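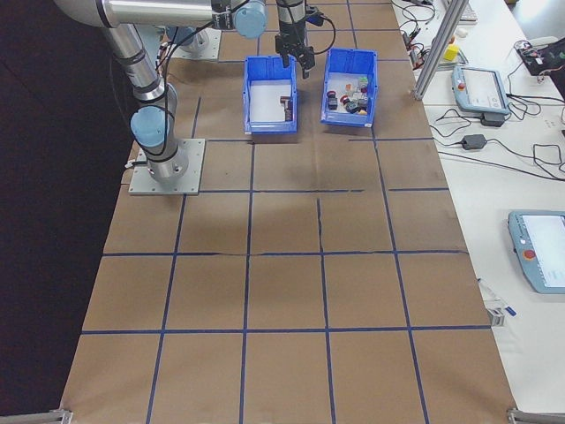
Sorting Small Items into Two Bins: Notes from the Work Table

The following notes set out how small loose items are kept at my work table in Cernatley. They were first written for Carys Nicholas, who shares the room in December, and are placed on this blog at her request.

The table covering

The table is covered with brown kraft paper, marked into squares with dark blue tape. The paper protects the surface and costs very little to replace. The tape is the slower part of the work. Lines should be laid lengthwise first and crosswise afterward, and each strip should be pressed down from the middle toward the ends. A square should be large enough to hold one bin.

Creases and wrinkles are to be expected, and a smudge is not grounds for changing the sheet. I change mine when the paper tears or when the tape begins to lift at the crossings. Old tape should not be reused. Imani Gachanja has suggested masking tape as a cheaper choice, and I tried it for 2 months. It was hard to see in the evening, and I returned to the dark blue.

The bins

Two blue plastic bins stand side by side toward the far end, each on its own square. The near squares are left for whatever is being worked on. I considered a third bin for undecided items and bought one from Willer, but it filled within the month and was never emptied. It now holds string in the hall closet.

The right bin receives mixed small pieces. At present it has a red spool-like piece, something round in navy, a black cube, and bits of orange and light green. The left bin is kept for blocks and is close to empty, with one small dark brown block standing against the side. The white floor of the bin is a help with dark pieces, which were easily lost in the gray tray I used before.

Color is not used as a basis for sorting. Prasetyo Subramaniam made a fair case for it, and his own shelves are arranged that way. My pieces come in too many colors and too few of each. Shape has served better, although round items remain a difficulty and still go in with the mixed pieces.

The side bench

The white workbench to the right is a separate matter and has not been brought to the same standard. Cables collect there, along with power adapters and other equipment. The black cables are tangled, and every one of them looks like its neighbor. Paper labels from Jillinine have been purchased for the purpose. The plan is to label each cord at both ends before any further coiling is attempted.

Routine

The bins are checked at 3 in the afternoon. Items left on the paper are returned to a bin, and crumbs and clippings are brushed toward the near edge. A damp cloth must not be used on kraft paper. Dry brushing is sufficient.

Nivaldo Frota has asked where the paper may be obtained. Mine came on a long roll from Llewellyn, and a good part of it is still left. Anyone in Cernatley who needs a length for a table is welcome to write to me, stating the size required.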